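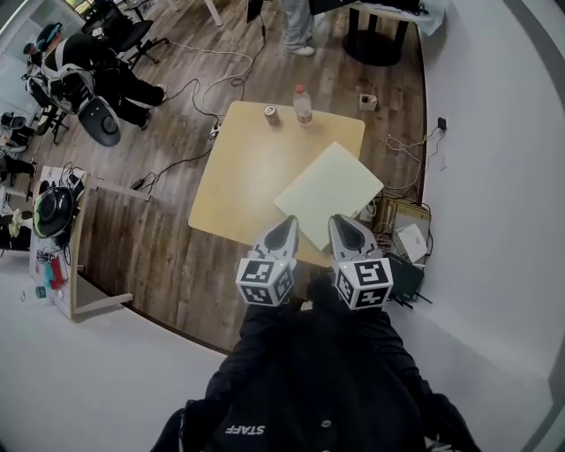

Bodamero in hand, reaching for the near edge of the table. Board on the right, can and bottle at the back.

Search the shop... Go

Bodamero hand-held gripper kit: my long and rambling review

Posted 24 Sep 2021
43 shares | 2 comments

So I've had the Bodamero since February, and people keep writing to ask if they should get one, and I keep typing out the same email. Time to put it all on a page! I sell the thing through my little shop (you'll find the order details further down), so take my enthusiasm with whatever salt you like, but I used it for months before I agreed to stock it and I've got some gripes too.

What you're buying is a two-finger gripper with no robot behind it. You hold it, you do a job with it, and the recording of you doing the job gets used later to teach an arm. If you've ever spent an afternoon dragging an arm through the same pick over and over, you'll know why I got so excited about this. You just reach out and grab things.

How it feels

Better than it looks, and I think it looks pretty good. The body is long and dark and sits out in front of you, so your hand stays well back from whatever you're picking up. That took me a day to get used to. I kept stopping short because my brain was still measuring from my knuckles, and then I'd lean in and overshoot. After a couple of sessions I quit thinking about it and now I catch myself wanting to pick up my coffee with it.

The squeeze is light. I have small hands and I can go through a whole session without my palm cramping up, which I can't say for the one I built myself out of a litter picker (we don't talk about that one). The return spring is a touch stronger than I'd choose, so if you're holding something soft you need to keep your mind on it or the fingers will drift open on you.

The fingertips

These are my favorite part. Each finger narrows down to a pale gray point with a dark teardrop pad on the inside, and the point is what sells it for me. Blunt tips are lovely until you need to get under the edge of something flat. A thin board lying on a table is the worst thing you can give most grippers, and with the Bodamero I either slide one tip under a corner or, if there's a corner hanging over the table edge, I go for that and pinch. Cheating? Maybe. I let everyone do it. The arm is allowed to learn good habits too.

On round stuff, like a small can or a plastic bottle, the pads do most of the work. They have some give and they hold well as long as they're clean. Wipe them! I can't say it enough. A bit of dust and they'll let a bottle turn in your grip, and then you'll spend your evening wondering why half your takes have a weird little wobble in them. Warm water, cloth, let them dry, carry on.

Spare pads come from Gajdoš, who make the tips as well. They're good people to deal with but slow, so order the spares along with the kit and stick them in a drawer.

Those cubes

Yes, the white cubes with the black-and-white squares on them are supposed to be there, and no, please don't take them off because you think they look clunky. There's one near the base of each finger, and the software reads the patterns to work out where the finger is and how far open the pair is. I like cubes a lot more than flat tags. Turn your wrist over and a flat tag is gone, but with a cube you've usually got another face pointing somewhere useful.

Two things to watch for. Keep your sleeves out of the way (push them up or wear something snug), and don't grab the gripper by the cubes when you pick it up off the bench. Mine got grubby from exactly that and the tracking went jumpy on the left finger until I cleaned it. Glare is the other troublemaker. If you have a bright lamp right over the table, move it off to one side and try again before you write to me.

The software

The kit comes with Jemine, which is the recording program. It's plain, it's a bit gray, and I've grown very fond of it. You press go, you do the job, you press stop, you say keep or bin. The finger opening shows up as a wiggly line along the bottom, so you can spot a bad take without watching the whole thing back. I wish the bin button were farther from the keep button! I've lost a few good ones that way and there's no undo. I've asked for one. I'm told it's coming.

It saves into ordinary folders with ordinary names, and for me that's worth a lot. The last program I used hid everything away inside its own library and I still haven't gotten all of it out.

Setting up your room

You need less room than you'd think and more outlets than you've got. A small square table is perfect, because you can get at it from every side and you're never reaching across things you're not using. Mine's light wood with a plain top, and I'd go plain if you have the choice, since busy patterns make the playback tiring to look at.

Cables, though. Oh, the cables. By the time you've got a power strip down, plus chargers, plus a router, plus whatever the next person along has brought with them, the floor is a bowl of noodles. Run them along the wall if you can and tape down anything that crosses where you stand. You're looking at your hands the whole time and your feet are on their own.

Start with easy things on the table. I use a board, a can and a bottle with a red cap, and I shift them around between takes so they're never quite in the same spots. Don't be neat about it! Put the board down crooked. Let it hang over the edge a bit. If everything is always lined up nicely, your arm will learn that the world is lined up nicely and then it'll get a terrible shock in somebody's kitchen.

I work for 40 minutes and then stop and stretch, because my takes get sloppy after that and I only end up binning them. You might last longer. I'd still stop.

What I don't love

The carry case. It's a soft bag with a drawstring and the fingers poke into the side of it, so I keep mine in a padded camera bag. It deserves a proper box.

The manual is short and it's written for people who have already done this. The part about first calibration skips a step (you need to close the fingers all the way before you press start, and hold them there until the line goes flat). I put a printed note in every kit I send out, and I'd still love to see it fixed in the manual.

And it's only the one size. If you've got really big hands, write to me first and I'll measure the grip for you, because I've had a kit come back over this and it was a shame for everyone.

Who it's for

Small labs, school clubs with a keen teacher, people with an arm at home who are sick of dragging it around. If you only ever want your arm to do one thing in one spot, you don't need this and I'd save the money. If you want it to cope with a table that changes, I'd get one tomorrow.

Bodamero or Jakham?

I get asked this every week. The Jakham is the cheaper one, and it's fine, it really is. It has flat tags and wide square tips, and if all your objects are chunky you won't miss much. I used one all last winter. But I couldn't get thin things off a table with it without a lot of muttering, and it's heavier out at the front, so my wrist was done before I was. If you already own a Jakham, I wouldn't rush to swap. If you're starting from nothing, I'd spend the extra.

Ordering

The full kit is $258 and has the gripper, both fingers with cubes fitted, one spare set of pads, Jemine, the drawstring bag I've been so rude about, and my note. I ship on Fridays. Spare tips are listed separately. If you're not sure whether it'll work with your arm, tell me which one you have and what you want it to pick up, and I'll give you a straight answer even if it costs me a sale.

2 comments

Related items
Gajdoš spare fingertip pads (pair)
Gajdoš pointed tips, pale gray
Jakham hand-held gripper, refurbished
Jemine quick start sheet
Replacement marker cubes for Bodamero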